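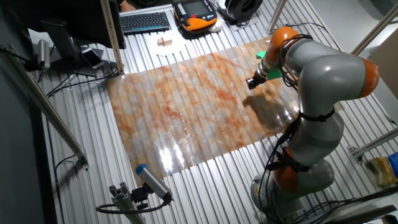
The arm on our long table at Trandutthorpe, reaching over a marble-patterned plastic sheet.

Trandutthorpe, 30/08/2020

STULITZ SHARES FIRST RESULTS FROM ITS GRIPPER COMPARISON

I'm Perrine Picard and I run the handling trials at Stulitz, so I get to tell you about the thing that has eaten most of my winter. We've been putting two ways of handling thin plastic sheet side by side, on one arm and one table, and we now have numbers we're happy to put our name to.

A bit of background first. Our customers finish wall panels, shop counters and caravan interiors, and a lot of them still lay decorative sheet by hand. It's fiddly work. The sheet is glossy, it won't always sit flat, and if you press too hard in one spot you mark it and have to bin the piece. Plenty of people have asked us whether a robot could do the smoothing and placing, and which tool they should buy for it. We kept giving them our best guess, so this year we set up a proper trial (and I got my table back from the packaging team, which I'm still pleased about!).

The two tools are the Ventura, a soft-pad tool that wipes across the sheet at low force, and the Zudetti, a suction gripper that lifts and lays. Each one went onto the same seven-axis arm and each had 800 runs on the same kinds of sheet, at the same speed. We swapped sheets whenever one got scuffed and wrote down every swap.

The Ventura finished 553 of its runs without one of us having to step in. I'd hoped for more, to be fair, but most of the stops came early on, while we were still learning how far the tool could lean before the sheet crept away from it. Once we dropped the approach angle the stops thinned out a lot. The Zudetti was steadier on plain matte sheet and much fussier on anything wavy, where it would lose its seal at one corner and then sulk. We're still checking its log against our notes and won't give out a figure until that's done.

The other half of the job was the controller. We tried the arm with its standard settings and then with our own force routine, which lets it give a little when it meets a raised patch. I liked the second one straight away — you can feel the difference if you rest your hand on the sheet after a pass. It does add time, though. A full pass went from 60 seconds to a bit more than I'd like, and our software people are working on that now.

Glare has been the real pest. Shiny sheet under overhead lights throws back bright patches, and the cameras we tested early on kept reading them as edges. We've changed the lighting twice and will change it again.

Next up is a longer round in September, with thicker sheet and a second shape of pad for the Ventura. If you lay sheet for a living and have a pattern that gives you grief, please send us an offcut, we'd love to try it. Visits to the Trandutthorpe workshop can be booked through our front desk, and the full run notes are free to anyone who asks for them.

Media contact: Perrine Picard, Handling Trials, Stulitz, Trandutthorpe, extension 977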